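3.2 Collecting the sorting demonstrations

The sorting task was meant to be the easy one. Blocks start in a metal tray; red ones go to the red-rimmed plate, blue ones to the blue-rimmed plate, and the arm goes home. We gave it two pages in the Skidell protocol and expected to be done with it by April. The protocol has since grown, mostly by way of exceptions.
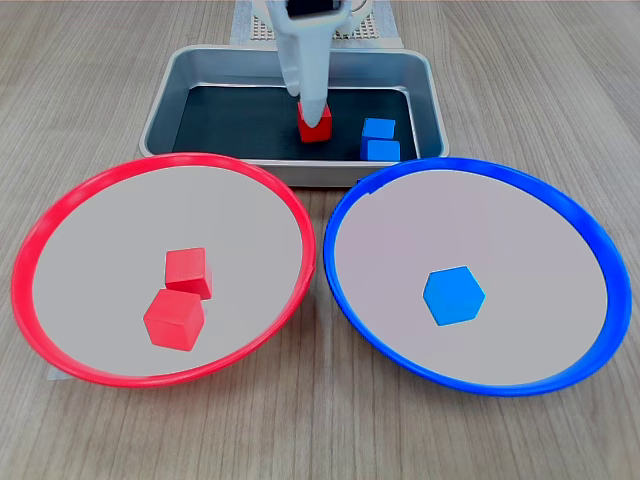
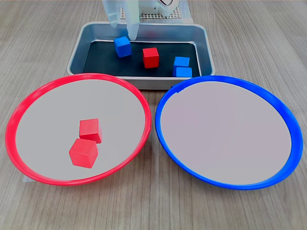 Figure 2. The sorting task, two moments. In both, two red cubes are on the red-rimmed plate and the tray still holds work to do.

Zdislava Murín objected early on that a task this plain would teach the policy where the plates are and little else. A learner could ignore color altogether, she argued, if operators always cleared the tray in the same order, and operators are creatures of habit with lunch to think about. She asked for the order to be drawn at random before each episode and read out to whoever was driving.

We took the advice, with some grumbling. Each episode now begins with a printed order, and an episode that departs from it is kept but flagged. Left to themselves, our operators had shown a strong fondness for finishing one color before starting the other – a sensible way to sort blocks and a poor way to cover the states a policy may wander into.

In total we recorded 1537 episodes. Of these, 200 were set aside for validation before anyone had a chance to form opinions about them. Some 600 of the remainder carry at least one flag, most often for a wrong order or a second attempt at a grasp. We do not remove the second attempts. An early policy trained only on tidy episodes would miss a block, close on air, and carry the air to the correct plate with great confidence.

Labels were assigned by Lanying Zou and Dehua Duan, working separately. Their disagreements were nearly all over when a grasp begins: Zou counts from first contact, Duan from the moment the fingers start to close. Both positions were defended at length. We adopted the second, on the grounds that it can be read from the gripper signal without a meeting.

Blocks that landed on the wrong plate were left there until the end of the episode. Corrections were recorded as separate episodes and are treated in Section 3.4.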